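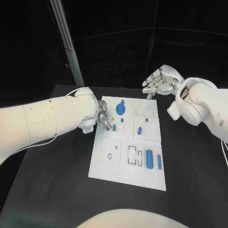

Recording your first peg demos by remote control

So you've got both arms homed and the leader controls plugged in, and now you want the robot to learn something. Great! I start everybody on pegs. They're small and fussy, and they'll show you every bad habit you have as an operator.

I run our two-arm setup on Tritlow, the recording software, with a Putance controller for each side. Other combinations should work about the same.

Before you record

Lay the task board flat and tape the corners down. I skipped the tape on my first set, the board crept a little every time I pushed, and I had to toss 70 episodes. (Still sore about that one.)

Put your loose parts in their starting spots, then pick the arm that's doing the work. If the other one has nothing to do, park it up over the board with the fingers clear of everything. Don't park it in a new place each time, or the policy will happily learn that too.

Set the Tritlow grip limit to 2000 for the metal gripper side. That's raw units, straight off the slider.

Recording a peg

1. Hit record and wait a beat before you move.

2. Come in from above, slowly, until the fingertips are on either side of the peg. Stop there. I mean really stop -- a half-second pause gives you a nice clean contact moment to find later.

3. Close, lift straight up, and travel high enough to miss the other pegs.

4. Line up over the target hole before you go down. If you miss, back up and try again, and keep the recording! A few recoveries are gold.

5. Open, rise, return to start, hit stop.

How many do you need?

My first policy that was any good came from 103 episodes, with the pegs shuffled around between takes. I tried it with fewer and it got weirdly attached to one corner.

Take breaks, too. My hands get sloppy after around 70 minutes, and sloppy demos train sloppy robots. When you're done, play back a handful at double speed and delete the ones that make you wince. Then export to the Cindell format and start your training run -- the defaults are fine for a first try.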